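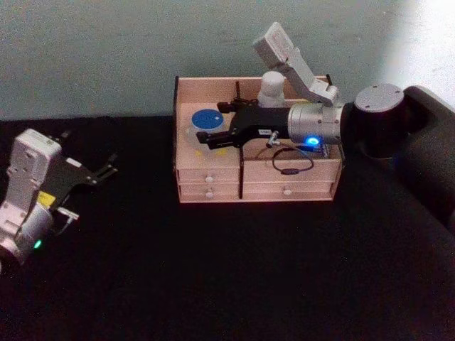
Small wooden box with drawers, on a black table.

In April I joined the floorball club in Brolonwood. I had played as a child, but in another country and with a stick that was too short for me, so I came to the first training as a beginner. We are 15 in the evening group, and most of them work at Clatemex and come directly from the late shift.

The training starts with running, which I do not like. After that we make passes in pairs, and only in the last part we play a real match. I am a defender now. I wanted to be a forward, but the coach watched me for one evening and decided differently, and I must say that he was right. My shot is weak, but I am patient and I do not leave my place.

Our first away match was against Plakmont. We lost 6 to 2. In the first period it was still equal, and I even stopped a long pass with my knee, for which I received applause from our bench. Then we became tired. Their players change every minute, very quickly, and ours stay on the floor too long because everybody wants to score. On the bus home we spoke about this for a long time and agreed that we will also change more often. Let us see.
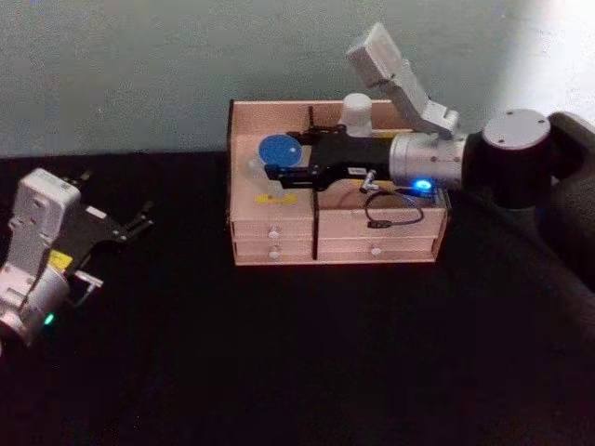
The drawer box again, light wood.

The hall is another question. The Dhillon hall, where we train, has a good floor but it closes early, and the club must find 350 pounds for every extra month if we want to stay until ten. For the whole season and the new goals together we need almost 3000. We have sold cakes at the junior matches, and there will be a small tournament for families, where the parents play against the children. I have promised to bake something with apples.

I also bought my own stick at last. The man in the shop measured it against me, up to the navel, and put new tape on the handle. It feels very light, and I have already carried it around the kitchen more than my neighbours below would like. Next training I will try it with the harder blade. If somebody reading this has experience with hard blades for a defender, please write to me in the comments.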